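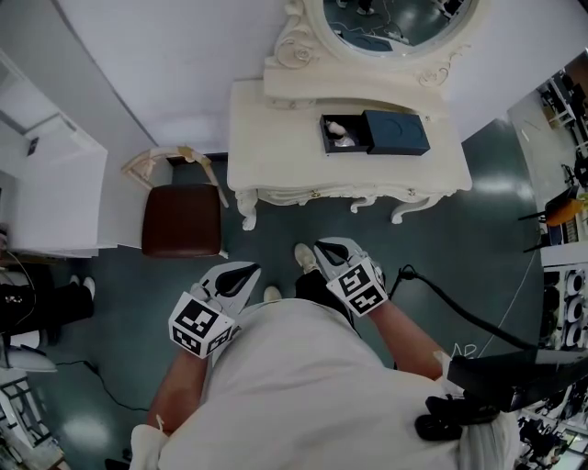 I've had the Baltness post clamp on my home optics bench since April, and I like it a lot more than the Cinen one it replaced. It grips a half-inch post, swivels freely, and locks with one thumbscrew - no hunting for a hex key with the laser already lined up. The small navy box with a sliding drawer, on the white vanity with the oval mirror, has a tiny white and pale pink ornament in it, so the spare screws and washers live in a kitchen tin, and so far I haven't needed any of them.

I left a mirror mount hanging off it for 5 days and the spot on the far wall stayed put. The knurling is a bit sharp if you're fiddling with it all evening (my thumb complained!), and the black finish rubs off where the post slides through.

Rocío Bustamante talked me into buying 4 of them, and I'd happily get 2 more. If you need something for really heavy lenses, the Söderlund is stiffer but takes up a lot more of the breadboard.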